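Ticket 523
Queue: Student volunteer service – website and hours tracking
Subject: Service hours missing for spring break relief trip group
Opened: 23 Feb 2022
Priority: Normal
Status: Resolved, one follow-up open

Reported problem

The campus service office runs its volunteer signups through Selano. Students sign up for a project, check in at the site by scanning a code, and check out the same way. Hours should show up on the student's page overnight.

Students in the Trurnow rebuilding group went to three training sessions in January. The group is going down over spring break to help repair homes after the flooding, and each student needs the training hours on record before the travel form will open. The office says 42 students attended all three sessions. On their pages, the first session shows up and the other two do not. The travel form tells them "Training incomplete" and will not let them go further.

The office has paper sign-in sheets for all three sessions and can send scans if needed.

First look

Checked the check-in records for all three sessions. The scans are there. Every student on the list has a check-in and a check-out for each session, so nothing was lost at the door. The problem is somewhere between the check-in records and the hours total.

Asked the office whether anything changed between the first and second sessions. They replied that the first one was held in the student center and the other two were moved to Sorensen Hall. The project leader made a new site entry for Sorensen Hall and attached the sessions to it.
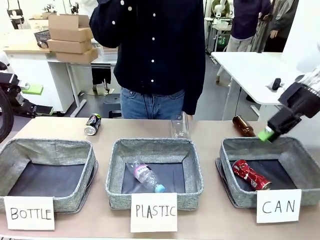
The new site entry was saved as a "visitor location." Hours from a visitor location are held until a staff member approves them, one student at a time. The student center is set up as a regular service site and does not need approval. No notice goes out when hours are held, so the office had no way of knowing they were waiting.

Tried so far

1. Changed Sorensen Hall from visitor location to regular service site. Saved. Checked one student's page after the overnight update. No change. The new setting applies to sessions created after the change and does not reach back to old ones.

2. Approved the held hours by hand for one student. The hours appeared on the page within a few minutes and the travel form opened. This works, but it takes four screens per session for each student.

3. Tried the bulk approval page. It loaded the list and then stopped with "Request too large." The page takes up to 50 entries at a time. Two sessions for the whole group comes to more than that.

4. Filtered the bulk page to the second session only. The list loaded, and the approval went through. Did the same for the third session.

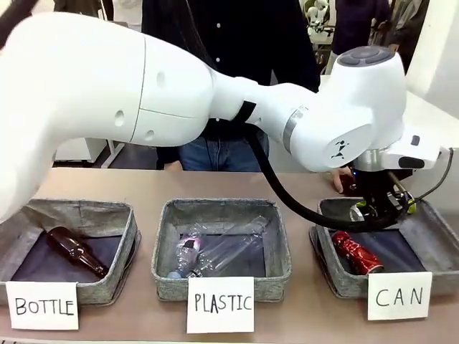 After step 4, nearly all of the pages were correct. Three students still showed the second session as missing. Their check-ins were on file, but under a different project. All three also volunteer at the Wodura food pantry, and they had scanned the pantry's code, which was posted by the same door that afternoon. The office confirmed from the paper sheets that they were at the training.

Moved the three check-ins to the Trurnow project and approved them. Asked the pantry coordinator to check that their own totals for that day went down by the same amount. They did.

Bottles and a can on the table
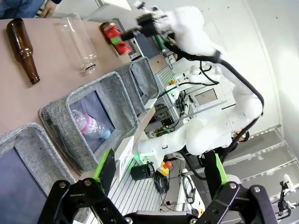 Glass bottle, glass jar and crushed can on a tabletop.

Cause

Two separate things. The Sorensen Hall entry was saved with the wrong location type, which held the hours without telling anyone. Separately, two codes were posted side by side and a few students scanned the wrong one.

Fix

Location type corrected. Held hours approved in two batches. Three check-ins moved by hand. The office opened the travel form from several student accounts and reports that it works for all of them.

Notes for the service office

When adding a site, open the "Type" menu before saving. It starts on visitor location every time, even if the last site you added was a regular one.

If hours do not appear by the next morning, look under Reports, then Held Hours. Filter by session before using bulk approval.

Please print the project name in large type over each code. The current sheets show it at the bottom in small print – easy to miss when there is a line at the door.

Follow-up

Asked the vendor whether an email can go to the project leader when hours are held. Waiting for a reply. Leaving this part open and closing the rest.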